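Adthorpe Visitor Day Guide
Section 7: Setting up and running the shelf dusting demonstration

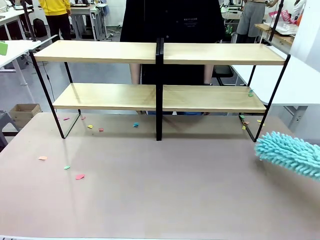
How long does the dusting demonstration take to set up?

Allow some 20 minutes if the table and shelf are already in the room and the arm has passed its morning check. Allow longer if the shelf has been moved since the last session, as the positions will have to be taught again (see 7.4).

7.1 What the demonstration is for

The dusting demonstration lets visitors watch the Juretti arm do a household job at close range. The arm moves a duster over and under a two-tier shelf and brushes bits of coloured paper off the boards and along the table. Paper is used in place of dust so that people at the back of the group can follow what is going on.

The job is harder for the arm than it looks. The lower boards have little room above them, the frame legs slope outwards, and the duster head changes shape when it presses on something. Visitors often ask why the arm slows down near the legs. Answers to this and other common questions are in 7.8.

This section covers the shelf demonstration only. For the cup and tray demonstration, see Section 8. For moving the arm between rooms, see Section 3.

7.2 What you need

Juretti arm, fixed to its stand, with the Nolter tool holder fitted
Szénási controller and its tablet
Shelf unit, two tiers, with light boards and black metal frame
Large table
Duster with a chenille microfibre head
Spare duster head
Sticky notes in several colours
Bin or tray for used paper
Floor tape
Visitor day record, form 101

Use sticky notes from the demonstration cupboard. Glossy paper and tissue should not be used. Glossy paper slides too easily and tissue gets tangled in the loops of the duster.

CAUTION: Use only the duster heads kept with the kit. A longer head will reach further than the controller expects and may strike the frame.

7.3 Placing the table and shelf

1. Check that the arm is switched off and the stop button on the stand is pressed in.

2. Put the table against the marks on the floor. Lock the wheels on the arm stand before you bring the table up to it.

3. Wipe the table top and let it dry fully. Paper sticks to a damp surface and the duster will pass over it without moving it.

4. Lift the shelf unit on to the table. Two people are needed for this. Hold the metal frame and not the boards.

5. Turn the shelf so that the open front faces the arm. Line up the feet with the small marks on the table.

6. Press down gently on each end of the upper boards. If the shelf rocks, adjust the feet until it stops.

7. Push each board back until it sits fully in the frame. A board that stands forward by even a little will be hit on the way in.

8. Tape a line on the floor for visitors. The line must be at least 300 mm beyond the furthest point the arm can reach with the duster fitted.

Note: The reach marks on the floor at Adthorpe were made with the duster fitted. If you are running the demonstration anywhere else, measure the reach again with the arm in manual mode before you put the tape down.

Note: Bags, boxes and loose cables are a trip hazard wherever visitors will be walking. Move them behind the desks before the first group comes in. Cables that have to cross a walkway should go under the rubber strip.

7.4 Checking the taught positions

The controller stores a set of positions for the shelf. They are good only while the shelf is on its marks.

1. Release the stop button and switch on the controller. Wait for the tablet to show the home page.

2. Choose Manual, then Slow.

3. Open the job called Shelf Dust and choose Step.

4. Step through the job one position at a time. Keep one hand by the stop button.

5. At each position, look at the gap between the tool holder and the nearest part of the shelf. The duster head may touch the shelf. The tool holder must not.

6. If the holder is too close, choose Adjust and move it away in small steps. Save the position before going to the next.

7. When you reach the last position, choose Home. Watch the arm all the way back.

Pay most attention to the positions around the frame legs at each end. The legs lean outwards, so a position that is clear at board height may not be clear at table height. The central posts also need care on the left section, where the duster comes in under the board and turns.

CAUTION: Do not skip positions, even if the shelf seems not to have moved. The fault most often reported on visitor days is a shelf that was knocked during cleaning and not checked afterwards.

7.5 Fitting the duster

1. Send the arm to the Tool Change position.

2. Press in the stop button.

3. Shake the duster head over the bin. Pull out any paper caught between the loops.

4. Slide the duster handle into the Nolter holder until it meets the stop at the back.

5. Close the clamp and turn the knob until it clicks.

6. Tug the duster firmly. It should not turn or slide.

7. Release the stop button and confirm the tool on the tablet.

Change the head if the loops have gone flat on one side or if the backing shows through. A flat head leaves paper behind, and visitors notice.

7.6 Laying out the paper

1. Tear the sticky notes into small pieces by hand. Torn edges lift more easily than cut ones.

2. Remove the gummed strip first and put it in the bin. Pieces with gum on them will stay where they are.

3. Scatter some pieces on the table under the shelf and some on the open table in front.

4. Put a piece or two on a lower board.

5. Place a few close to the foot of a frame leg. This is the part of the job that people most like to watch.

6. Mix the colours. Pale yellow and peach are hard to see on a light table from a distance, so include green, pink and orange as well.

Do not try to copy the same layout each time. The job sweeps set areas and does not depend on where each piece lies. Visitors can be invited to scatter the paper themselves, before the arm is released and with the stop button pressed in. Children should do this from the front of the table with an adult beside them.

Note: The arm does not pick the paper up. It pushes it across the table towards the tray side. Say this at the start, or people will wait for something that is not going to happen.

7.7 Running the demonstration

1. Ask visitors to stand behind the floor tape.

2. Check that the operator and the attendant are both ready. The operator holds the tablet. The attendant watches the visitors and has a clear path to the stop button.

3. Tell the group that the arm is about to move.

4. Release the stop button.

5. On the tablet, choose Shelf Dust, then Visitor Speed, then Start.

6. Let the job run. One full pass takes 3 minutes.

7. When the arm has gone back to Home, press in the stop button. Visitors may come up to the table once this has been done.

8. Clear the paper into the bin and lay out fresh pieces for the next group.

CAUTION: Staff standing at the table are inside the reach of the arm. Anyone working there must know where the stop button is and must be in view of the operator. If the operator loses sight of them, the job must be stopped.

CAUTION: Do not reach in to free a piece of paper while the arm is moving. Stop the job first.

Lanyards should be taken off and loose sleeves rolled up before working near the table. Flat name labels are fine.

If the arm stops by itself

The arm stops when it meets more resistance than it should. The tablet shows Contact and the name of the position.

1. Press in the stop button.

2. Look for the cause. Check for a board that has slid forward, a head caught on a leg, or a shelf that has come off its marks.

3. Ease the duster free by hand. Do not pull on the arm.

4. Release the stop button, choose Manual, then Slow, then Home.

5. If the shelf has moved, go back to 7.4.

6. Write the position name on form 101.

If the same position is shown twice in one day, end the demonstration and use the cup and tray demonstration for the remaining groups.

7.8 Questions visitors ask

Why is it slow?
Visitor Speed is set well below what the arm can do. It also slows further near the frame legs, where there is less room to turn.

Can it see the paper?
In this demonstration it cannot. It follows positions that were taught beforehand.

Why does it miss some pieces?
Paper close to a leg can be pushed against the metal and stay there. The duster goes past twice and usually gets it on the second pass.

Would it work on my shelf at home?
The positions would have to be taught again for a different shelf, and the shelf would need to be cleared of ornaments.

7.9 Packing up

1. Send the arm to Tool Change and press in the stop button.

2. Remove the duster, shake it out and hang it up by the handle. Storing it in a box flattens the loops.

3. Send the arm to Park and switch off the controller.

4. Sweep the table and the floor under it. Check beneath the lower boards.

5. Leave the shelf on the table if there is a session the next morning. Otherwise lift it down with two people and store it upright.

6. Take up the floor tape if the room is needed for anything else.

7. Complete form 101 and leave it in the tray by the door. Note any duster head that was changed so that a spare can be ordered.

Go to Section 8 for the cup and tray demonstration.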